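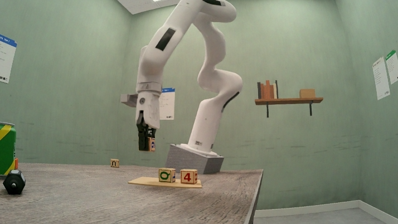
White arm over the grey tabletop, gripper down

From: Irina Husar
To: allotments-list
Date: 15/04/2020
Subject: Re: Tomatoes, blight, and the seed order

Selma, all,

Quick one, dinner's on. Answers to Selma's message below, then a few notes on sowing for those who asked. Sorry for the order, typing as I go.

Selma Hodžić wrote:
> Hello everyone. Three things.
> Has anybody got a view on which tomatoes to grow outdoors this year?
> We lost the lot on plot 29 last summer, every last plant, brown in a
> weekend. I had Masri and a few odds and ends from the swap table.
> Second, is it too late to start from seed? I've got a windowsill but
> no greenhouse and it faces east.
> Third, did the seed order from Flonard ever arrive? I paid for mine
> in the winter and have heard nothing.
> Also my sister wants to know if you can use last year's compost from
> pots where the plants had blight. I said no, she said yes, we have
> stopped discussing it.
> Selma

Right. Seed order first. Flonard say they are swamped, everyone in the country has decided to grow veg at the same time. Ours is packed but not sent. I rang twice and got a recording, then a very nice woman on the third go who said next week. Take that how you like. If you're desperate I have spare Sistina, a whole packet and a bit, will leave them in the tin by the gate. Please take a pinch and leave the rest.

Outdoors: I would not grow Masri again without a roof over it. Lovely flavour but it went down first on my plot too, and on the one next door. Sistina did better, got it on the bottom leaves in the end but I'd picked most of the fruit by then. Bidance I only had in a pot by the back door so not a fair test. Small fruit ripen sooner, so you've had your crop before the wet weather comes. That's my whole strategy really.

Too late for seed? No. Mid April is fine. East window is fine too, they'll lean, just turn the pots every morning. Don't put them on the radiator, I did that one year and had cooked compost.

The compost question. Your sister is mostly right, sorry. Blight needs living plant to carry on in, so old compost is ok if you've pulled out all the bits of root and stem. It's potatoes left in the ground that are the trouble. Dig out EVERY one, even the marbles. I wouldn't use it for seeds though, it'll be tired and full of gnats. Put it on the beans.

SOWING, FOR THOSE WHO ASKED

Small pots, fresh compost, water it first and let it drain. Two seeds to a pot, pinch out the weaker one. Cover with a bit of compost, not much, you should barely lose sight of them. Plastic bag over the top until they show, then off straight away or they go mouldy.

Pot on when the first proper leaves come, the jagged ones. Bury the stem right up to the seed leaves. People are scared of this, don't be. It roots all the way up.

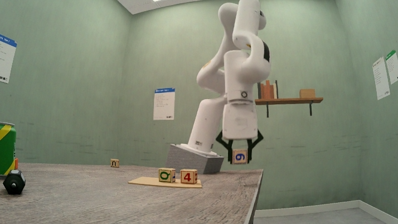
PLANTING OUT

Not before June up here. I know it'll be warm in May and you'll be tempted. Last year I planted out early, got a frost, and lost 5 good plants in a night. Stand them outside in the daytime for a week or so beforehand and bring them in at night, boring but worth doing.

Give them more room than you think. Air is the main thing. Take off the bottom leaves as they grow, water the soil and keep the leaves dry, mornings if you can manage it. If you see brown patches with a pale edge and it's been warm and wet, pick everything that's any size, green or not, and get the plants out the same day. Green ones ripen in a drawer. Or chutney, I have a recipe with dates in, ask me in the autumn.

WATER

The tank holds 2,000 litres and with no rain forecast it won't last if we all fill up on the same evening. Cans only please, no hoses off the tank. One plot at a time at the tap, and wipe the tap after you.

Think that's everything. Selma, if you want a couple of my seedlings as well I've sown far too many as usual, I can leave them on your step. Say which, they're all labled this time.

Irina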